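Course handout, Unit 3: Reviewing a Restocking Kit
Service Automation, Minport evening program

Welcome back, everyone, and I hope you had a good rest. Tonight we take a slow look at a product on offer, the Vastetti shelf kit from Ikumitz, and I'd like you to read this the way a store owner would, with a cup of coffee and a healthy amount of doubt. The kit is an arm, a gripper, a head camera and the software that ties them together, and it is sold for one job: keeping a drinks cooler stocked and faced.

Please start with the shelf itself and leave the arm for later. A cooler looks tidy to a shopper, but it asks a lot of a gripper. Cans and bottles sit side by side, and each wants its own width and its own squeeze.

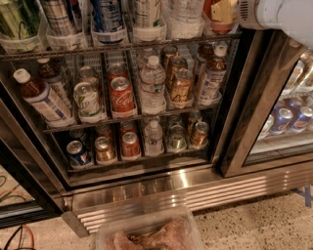
The brochure gives the trial price as 597 dollars a month, with a setup fee of 252 dollars on top. Write both figures down, because we'll use them in the worksheet. The fee covers one visit and one cooler, and I do wish they had put that on the front page – I had to dig for it in the terms.

Now, a word on angle. A camera up at head height looks down on the shelves, so the top shelf and the bottom shelf are hard in different ways. Up high, the arm can block its own view. Down low, you mostly get the tops of things, and one gold can top looks a lot like the next. When a seller tells you the system "sees every item," ask kindly which shelf they mean.
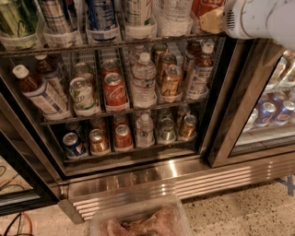
Next comes the matter of glass. Doors throw back light from the floor and the lamps, and drinks in the neighboring section show through, too. Ochoa, the older kit we covered in March, needed every shelf mapped by hand. Vastetti says theirs learns the layout from 50 pictures, and I'd want to see that done in a store before I believed it.

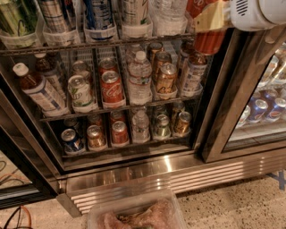 For your own review, two pages is plenty. Pick one shelf and say which items you'd trust the gripper with, and which you'd still hand to a person. Then work out the cost of a three-month trial, setup included, and tell me whether you'd sign. There's no right answer I'm hiding from you! Bring a printed copy on 27th December, and if you get stuck on the cost part, come a little early and we'll go through it together.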